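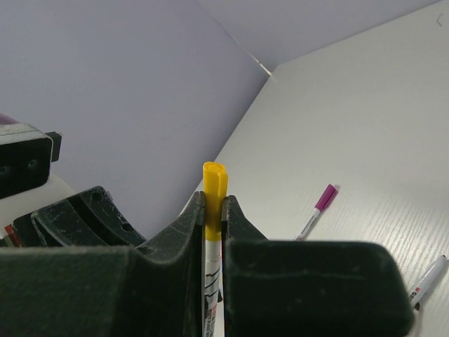 Kodel is a chain of tea and coffee kiosks with its head office in Skovcombe. It sells hot drinks, filled rolls and a small range of packed cakes, mostly in railway stations, hospitals and office lobbies. As of Aug 2, 2021, the chain had 329 outlets, of which 15 were full cafes with seating.

History

The company was started by Prodromos Kontogiannis, who had earlier worked as a tea buyer. The first kiosk stood beside the ticket hall at Skovcombe station and served only black tea, mint tea and filter coffee. Espresso drinks were added in the second year, after the kiosk moved to a larger place on the same platform.

The chain grew slowly until it bought Marinescu, a family bakery which had supplied its rolls from the beginning. The bakery kept its own name and its own shop, and it still bakes for the kiosks during the night.

Products

The house coffee is a medium roast blend named Fusirik. It is sold by the cup and also as whole beans in paper bags. Kodel offers 6 kinds of loose tea, which the staff weigh for each pot. A spiced orange tea is on the menu only in December.

Drinks come in two sizes. A third and bigger size was tested in the hospital kiosks, but it was taken off the menu because the cups did not fit the trays used there.

Operations

Most kiosks are run by local partners, who pay a yearly fee and must buy coffee and tea from the company. The cafes with seating are owned directly. The chain employs roughly 1,000 people, including the bakery workers. New staff are trained for one week in a practice kiosk on the ground floor of the head office.

See also
Coffee kiosk
Railway catering
Tea blending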